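Two grippers, one arm, too much coffee

posted 2018-08-01 by Yanti Tarigan

OK so quick one before I lose my notes. Spent the last stretch comparing two grippers in sim before we put money down on either. Yusri wants an answer by the time he's back from his sister's place and I'd rather write it up once, here, than explain it four times over chat.

The two candidates. First is the Maltarer, parallel jaw, short stroke, simple. Second is the Tukstead, also parallel jaw but wider and with a force setting you can change mid grasp. The Tukstead costs more. Quite a bit more. Our budget for the gripper is 1,694 and the Tukstead eats nearly all of it, the Maltarer leaves enough for a decent wrist camera. So that's the real question. Better fingers or better eyes.

Same arm for both, same table, same controller. Task is the dumbest one possible: red cube on the table, go get it, lift it, hold it. I know, I know. But every time I skip the dumb task I end up debugging the clever one for a week and it's always something the dumb task would have caught.

Setup took longer than the testing, as usual. The Maltarer model came with the finger joints mirrored wrong so closing the gripper closed one side and opened the other. Lost an evening on that. Fixed by flipping one axis sign in the model file. If you're using the same download check that FIRST. Also the collision shapes on the fingertips were full meshes and the contacts were a mess, cube buzzing in the fingers like a phone on a desk. Swapped them for plain boxes, buzzing gone.

Tukstead model was clean. Loaded first try. Points for that, even if it's not really a hardware point.
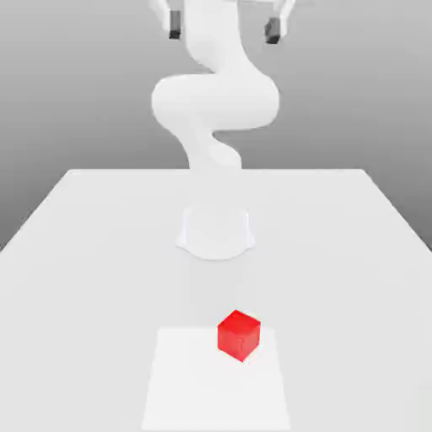 Ran 60 grasps with each gripper, cube start position randomized a little every time, plus random yaw. Scripted controller, no learning anywhere. Move above, go down, close, wait, lift, hold for 14 seconds. Counts as a success if the cube is still in the fingers at the end of the hold.

Results with the position straight from the simulator, so perfect knowledge of where the cube is: basically a tie. Both fine. Tukstead missed fewer but I wouldn't bet lunch on the difference. With perfect position any gripper looks good, which I sort of knew going in.

Then I added noise to the cube position to fake what a cheap camera would give us. Now it gets interesting. The Maltarer falls off fast. Short stroke means the fingers start close to the cube on both sides and a small sideways error lands a fingertip right on top of it. Then the arm keeps pushing down and everything goes flying. The Tukstead just has more room. It comes down around the cube even when the estimate is off and the closing motion centers it.

So wider stroke buys you forgiveness. Not news to anybody who's done this for real, I guess, but nice to see it on my own plots.

Yaw was worse than position for both. If the fingers come down on the corners of the cube and not the flat faces, sometimes it rotates into place, sometimes it squirts out. Friction settings matter a LOT here and I have very little faith in mine. I used the defaults, then doubled them, and the failure count changed enough that I stopped trusting the exact numbers. Leaving the numbers out of this post for that reason. Yusri has the spreadsheet.

The force setting on the Tukstead: didn't help. For a rigid cube it makes no diference at all past a certain point. Might matter for the soft parts from the Banemia job but I have no good way of simulating those, so, shrug.

Next thing, controller. I had been using position control with a hard stop when the fingers hit their target. Bad idea with the Maltarer, the fingers try to reach a width that the cube won't let them reach and the solver gets upset. Changed to closing with a limited force and a timeout. Much calmer. Should have done it from the start, Yusri told me to back in February and I said yes yes and then didn't.

Also slowed down the last bit of the approach. Some 20 percent of full speed for the final few centimeters. Cost me almost nothing in cycle time and the knock-over failures dropped for both grippers. Cheapest fix of the whole excercise.

What I haven't tested:

- anything that isn't a cube
- the camera option properly, with rendered images and a detector, not just fake noise
- clutter, two or more objects close together. Pretty sure the wide Tukstead fingers will suffer here
- cable drag. The sim arm has no cables. The real one very much does

That second one bugs me the most. My noise is the same in every direction and a real camera isn't like that, depth error is usually the bad one. And if we buy the Maltarer we get a better camera, so less noise, so maybe the short stroke stops mattering. The comparison I ran is kind of unfair to it. Should run Maltarer with low noise against Tukstead with high noise, as two complete packages at the same price. Will do that next.

Where I'm leaning: Tukstead, slightly. I like hardware that puts up with my bad estimates. But if the package test comes out even I'd go the other way, because a camera is useful for everything and a gripper only grips.

Somebody at Hartono offered to lend us a used Maltarer for a couple of weeks. If that comes through I'll do the dumb cube task on the real arm and see how wrong my friction is. Very wrong, is my guess.

Model file fix and the approach script are in the usual folder. Script is ugly, there's a hardcoded table height near the top, change it before you run or the arm will go looking for the cube inside the table. Yusri, that one's for you.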